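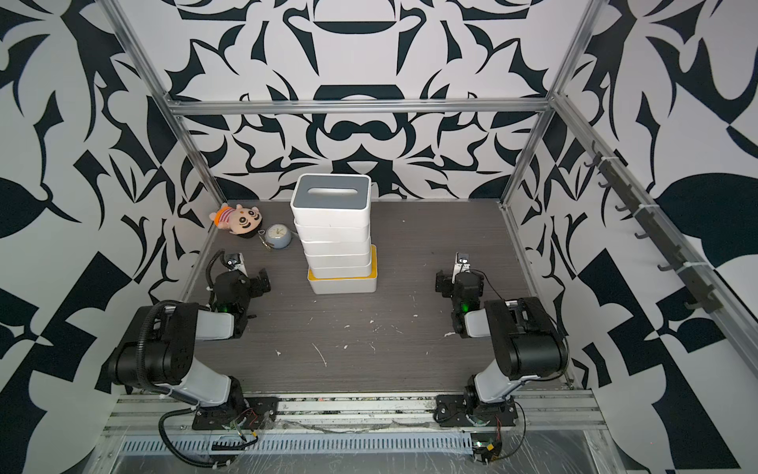 Ximena, I've been on the stacking side of this argument since before you joined the list, so I'm answering even though you asked for "anyone but Dulce." Containers go up, widest at the base, and whatever you reach for most goes on top. That's the whole system, and it fits on an index card. A wide white one with a yellow rim makes a good foundation, four rounded white ones go on that, and the tissue box with the gray lid gets the penthouse. I will concede the lean. Four containers set down by hand never line up the way they do in the Linia catalog, and a little offset at each level adds up to a visible opinion by the time you reach the tissues. I straighten mine when company is coming and otherwise we have an understanding.

On to your points, which I've left in below so people can see what I'm up against.

> Ximena Bañuelos wrote:
> I moved everything into the Cardoso drawers in June and
> I'm not going back. With a stack, you need the one on the
> bottom and you have to take the whole tower down to get it.
> Every time. I had 4 in a pile in the hall closet and the
> bottom one held the batteries, so you can imagine.

I can imagine, and my question is what the batteries were doing on the bottom. The bottom is for things you feel you should own and hope not to need: the fabric scraps, the instructions for a blender two blenders ago. Put batteries in the second one down. You lift one thing, you get your batteries, you put it back. My sister keeps her batteries in a drawer and she has to take out a fondue set to reach them.

> Also they're all white! How do you know what's in them?
> I spent a whole evening with the label maker and then
> the labels faced the wall.

You turn them around, Ximena. But I do agree about white. Years ago I ordered a set of Skovetum boxes in the same white as everything else I had and lost the passports for most of a month. A bit of color on one of them helps a lot. A yellow rim you can find half asleep. I now put masking tape on two sides of each box, written in pencil, and the tape comes off when the contents change. It looks terrible and I recommend it.

> Last thing, what do people do with the stuff that isn't
> box shaped? I have a rag doll, a little alarm clock, and
> a ball of keys and straps that belong to who knows what.
> They've been sitting next to the boxes since I started.

Leave them there. I mean it. Every tidy shelf has a doll lying on its side and a small round clock beside it, and if you box those, two other things will come and take their place – possibly worse things. If you can't stand it, screw a row of hooks to the wall and hang up the keys and straps. Small hooks, plenty of them. The doll you're on your own with. I'd give her a shelf.

For whoever asked about the drawers themselves (I deleted the message, sorry): the Cardoso unit is 108 at the Nilluvside outlet, the tall one is 265, and I don't know what they want for the one with casters because I walked away. Plain lidded boxes cost a fraction of that and you can take them with you when you move. I have moved with mine twice. The fondue set did not survive either trip, so that problem takes care of itself.

Ximena, if you do decide to sell the drawers, my sister is interested. Please don't tell her I said any of this.

Dulce Robles

P.S. Whoever is still replying to the digest with all 592 lines of it attached, please trim. You know who you are, and so does my phone.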